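# Kurnico Desk Swap – your questions

Welcome! Every April we help people in Ernenport pass on the desk things they no longer use and go home with something they'll love. Most of what you need to know is on this page.

**What can I bring?**

Pretty much anything that lives on a desk or a shelf – lamps, speakers, pen pots, letter trays, clocks, bookends, odd little gadgets. If you can carry it in by yourself, we'd love to see it!

**Is there anything you can't take?**

No loose batteries, no printers and nothing with a cracked plug or bare wire. Printer ink is out too, sorry.

**How do the tokens work?**

You get one token for each item we accept, up to 13 per person. One token gets you one item, whatever it is. A stapler and a stereo cost the same, and we've kept it that way since the first swap (people have argued both sides with real passion).

**I have nothing to bring. Can I still come?**

Yes, please do! Everyone gets 3 free tokens at the door.

**Do you test electrical items?**

We do. Deepak Nishad and Nisha Pandey run the test bench by the side entrance, and anything with a plug goes to them first. Bring the original power cord if you still have it. Items without one go on the parts table, where they cost nothing.

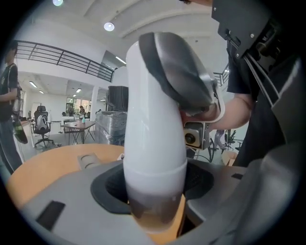
*Glossy white and curvy, on a gray base.*

**Can I reserve something I've spotted?**

We don't hold items, but you're welcome to carry your finds around with you while you look. Baskets are stacked by the coat rack.

**When should I arrive?**

Drop-off is Tuesday from 4 p.m., and the swap itself opens at 6. The first 60 people through the door get a printed floor plan drawn by Arlo Nakamura, and it's gorgeous.

**Where do I park?**

Use the Roussel Street lot. Bikes can come right into the courtyard.

**What happens to the leftovers?**

Working items go to the study rooms at the library. Last year we ended the night with two boxes, down from a whole van load the year before – we were thrilled!

**Can I help out?**

We'd be so happy to have you. Setup needs strong arms, and the token desk needs somebody cheerful. Ask for Ramesh Kushwaha when you drop off your things, or just turn up at 3 p.m. and we'll find you a job.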